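About Us

Dulerau Wrestling School

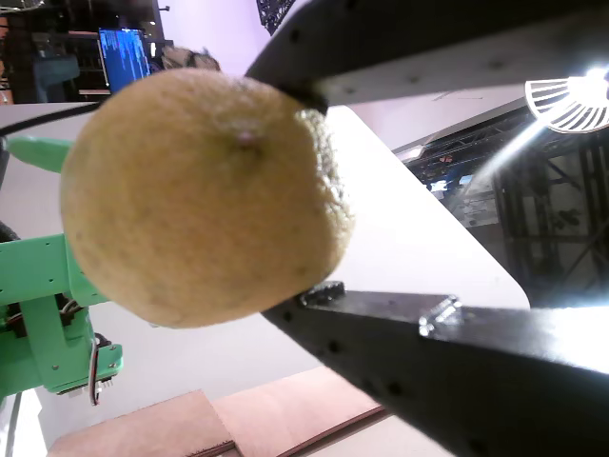 Yellow citrus fruit, close up.

Dulerau is a training school for professional wrestling. It teaches beginners, retrains people who have been out of the ring for a year or more, and runs a short course for referees. It is a private school and is not tied to any one promotion. Students are free to work for whoever books them once they have been signed off.

The school was set up by Vasanthi Mridha, who remains head trainer and takes all beginner classes. Frida Mogensen joined later to run the referee course and now also handles enrolment, insurance papers and the show calendar.

The building

Training takes place in a single-storey unit with two rings. The larger is an 18-foot ring with a sprung frame and is used for matches and for advanced classes. The smaller is a 16-foot ring with a softer top layer, kept for falls and first lessons. Ropes on both are real rope under tape. Tension is checked at the start of each session and the turnbuckles are tightened by a trainer, never by a student. Boards are turned every May and replaced when they show a crack of any length.

There is a matted area along one wall for rolls and neck work, and a small room for promo practice with a fixed microphone. Changing rooms and showers are at the rear. Street shoes are not worn past the inner door.

How the training is arranged

The full course is split into five blocks. A student moves up when the trainer signs the block off, and there is no fixed time for this. Most people repeat at least one block.

Block 1: rolls, flat back falls, front falls, running the ropes.
Block 2: lock-ups, holds, counters and escapes.
Block 3: throws and slams, giving and taking.
Block 4: putting a match together, timing, working to a set finish.
Block 5: tag matches and matches with six people, calling in the ring, live shows.

Moves from the top rope are not taught before block 4. A student who has learned them elsewhere still waits until then. Splashes and dives are practised first on a crash mat, then on a trainer, then on another student.

The course comes to 198 hours of ring time if no block is repeated. Warm-ups and promo classes are counted separately.

Classes are limited by ring space. In block 1 there are never more than three students to a trainer in the ring at one time - the others work on the mats and rotate in.

Referee course

The referee course covers positioning, counts, passing messages between wrestlers, and what to do when somebody is hurt. Referees attend block 1 in full, as they are expected to take a fall safely. After that they work practice matches until Frida Mogensen clears them for shows.

Shows

Students from blocks 4 and 5 appear on the school's own cards, which are run under the name Drotum. These are held in the training unit with the smaller ring taken down. A card usually has a tag match in the middle and a singles match for the Makris belt at the end. The belt is open to current and former students. It changes hands when the trainers decide it should, and the holder must be able to appear on every card.

Matches are recorded from two sides and reviewed in class the following week. Recordings are given to the people in them and may be used to apply for bookings elsewhere.

Safety

All new students fill in a health form before the first session. Anyone who takes a knock to the head stops for the day and does not return to the ring without a doctor's note. Trainers hold current first aid certificates. Knee pads are required from the first lesson, boots from block 2. The school lends pads but not boots. Most students order theirs from Zemon, though any flat-soled wrestling boot that covers the ankle is accepted.

Joining

The minimum age is 16, with written consent from a parent or guardian for those under 18. No sporting background is needed. The next trial session is on Tue 23 July and covers warm-up, rolls and a flat back fall on the mats. Places are booked through the enrolment form, and fees are paid by the block.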